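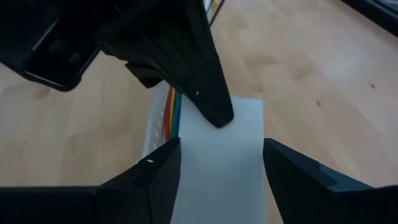

Dunetthorpe Workplace Forum
Furniture and Fittings > Desks > Cable management

Topic: Slotted trays or adhesive clips for shared desks

Posted by facilities_lapointe, 9.10 am
Good morning. I am responsible for the furniture in the Lapointe building, where a rolling programme of desk changes will begin in October. The programme covers 128 desks across two floors. At present the cables beneath them are held by adhesive clips, a number of which have come away from the underside. Our furniture policy requires that no cable should touch the floor between the desk and the floor box. I should be grateful for members' views on whether slotted trays are worth the additional fitting time. The desks are 1510 mm wide and have light wood tops.

Posted by Sesel_Estates, 9.42 am
We replaced clips with trays at the Sesel offices and have no wish to return to the former arrangement. A tray holds the power block as well as the cables, and this was the decisive point for us. A clip will hold a single lead well enough but it cannot carry the weight of a block with several plugs in it.

Please see the type under discussion, laid on a table top before fitting.
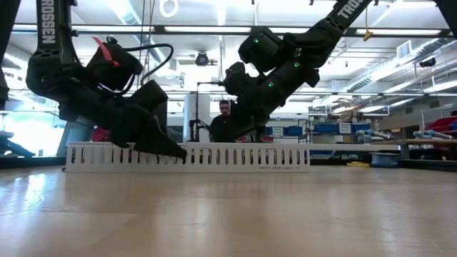 White slotted cable tray, marked for under-desk use.

The slots along the front are tall and narrow with rounded ends. In our experience a lead may be brought out at whichever slot is nearest to the equipment, which keeps the visible length short. We would advise trying the tray against the desk before any holes are marked.

Posted by quietcorridor, 10.15 am
I must respectfully disagree with the previous contributor. Trays are satisfactory on desks which are never altered. On shared desks they become a place of deposit. During our last inspection we removed spare leads, sweet wrappers and one glove from trays that had been fitted for less than a year. Clips do at least oblige staff to keep only what is in use.

Posted by Sesel_Estates, 10.31 am
The point concerning wrappers is accepted. Our own trays are emptied twice a year by the porters. I would nevertheless regard this as a matter of housekeeping, and I do not think it tells against the tray itself.

Posted by facilities_lapointe, 10.50 am
Thank you both. May I ask how the trays were fixed? Our tops are 31 mm thick, and the supplier's sheet gives no guidance on the length of screw.

Posted by benchandbracket, 11.24 am
For a top of that thickness I would use a screw which enters the wood by no more than half its depth. Drill a pilot hole and put a piece of tape on the bit as a depth mark. Adhesive pads are offered with some trays – I would not rely on them where a power block is to be carried.

Kindly also consider the direction in which the tray faces. If the slots face the user, small leads are easier to reach, but the contents are on view to anyone seated opposite. We face ours to the rear on single desks and to the front on paired desks.

Posted by quietcorridor, 11.40 am
On paired desks we found that knees came into contact with the tray. Has any member measured the clearance? Our assessor asked for the tray to be set well back from the front edge, and several had to be moved after fitting.

Posted by benchandbracket, 12.05 pm
We set ours against the rear rail and have received no complaints. I accept that a shallow desk would be more difficult.

Posted by Jesow_Stores, 1.20 pm
A note from the stores side. Please order end pieces and screws together with the trays. We received ours in two deliveries and the trays stood in a corridor in the meantime. I would also recommend a trial of 5 desks before the full quantity is ordered. Mixed cables should be sorted and bundled beforehand, with data leads kept apart from power.

Posted by facilities_lapointe, 2.35 pm
A trial has been agreed for the first floor, using trays on single desks and clips on the paired ones. The question of emptying the trays will be raised with our porters. If any member has a form of words for a notice to staff concerning what may be kept in a tray, I should be glad to receive it.

Posted by quietcorridor, 2.52 pm
Ours reads: "Cables in use only. Other items will be removed." You are welcome to copy it, although I cannot claim that it is widely observed.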